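Skelen opens its virtual workshop, serves real coffee

Skelen held its first open day in September, and nearly 207 people came to the old Nalutov bakery building to watch a robot arm work in a room that exists only on a computer. The coffee was real and ran out by 2.

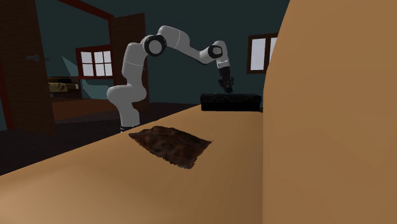 The company trains its software, called Yin, entirely in simulation before letting it near anything breakable. Staff said Yin can run 2,000 practice attempts overnight, a work ethic several parents pointed out to their teenagers. Visitors took turns picking a task from a printed card and then standing very still, as if the arm might be put off by noise.

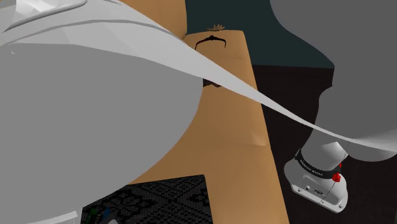 Questions ran long. One man wanted to know who cleans up in there. A girl in the front row asked whether the robot gets bored, and was told by an engineer that the engineers do. The demonstration, planned for one session, was repeated 4 times, the last of them for a crowd made up mostly of people waiting for the rain to stop.
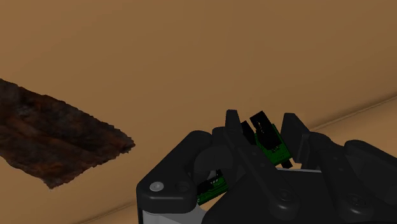

Next visit

Skelen plans a second open day with its neighbor Rulidness, which makes shelving and has promised actual objects. Admission is free. Parking remains theoretical.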